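How to Hang a Sheet Behind Your Bed on a Curtain Wire
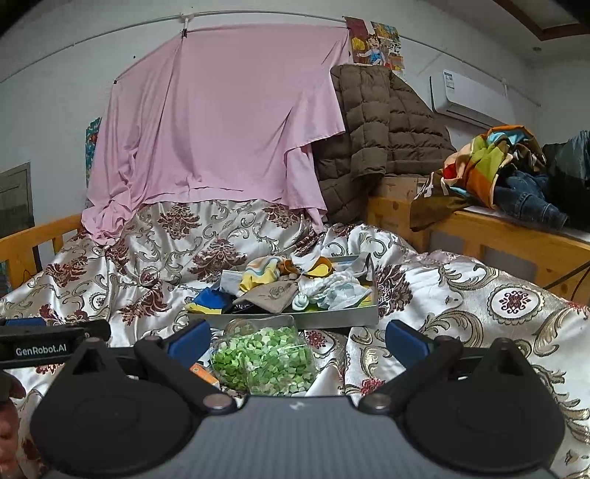
I've been drying and airing my bedding indoors since I moved into a place with no balcony, and the cheapest fix I've found is plain old curtain wire. Mine is the thin white kind, strung high on the wall behind the bed, and it takes up no floor space at all. The pink sheet is held at the top by one small white clip, and the rest just falls in folds down onto the bed. It won't win any prizes for looks, but it's up there and out of my way!

What you need: a length of curtain wire, two screw eyes, two small hooks, wall plugs if your walls are masonry, and a few clips. I bought the Grevora wire because it was what the corner store had. My wall measures 413 cm and I cut the wire 5 cm shorter, so it had to stretch a little to reach. (Go shorter still if yours is very springy.)

Mark both ends first. Stand on something solid, not the mattress — I tried the mattress and my pencil marks wandered all over the place. Drill, push in the plugs, and twist the hooks in by hand until they stop. Then screw an eye into each end of the wire. They bite into the hollow core, and you may need pliers for the last couple of turns.

Hook one side on, walk the wire across, and pull it onto the other hook. It's easier with two people. Solange Arsenault from upstairs held my far end while I swore at the near one.

Now about the sag. You will get some with anything heavier than a pillowcase, and mine dips slightly. If it bothers you, unhook one end, snip off a bit, and put the eye back in. Take off less than you think you need. A third hook in the middle helps too, if your landlord doesn't mind the extra hole.

To hang the sheet, fold the top edge over the wire by a hand's width and clip through both layers. One clip will do for a light sheet, but use three or four for a duvet cover. Spin it well before it goes anywhere near the bed, and pull the bed out a little if you can so air gets behind the cloth.

I flip mine over before dinner and take it down at bedtime.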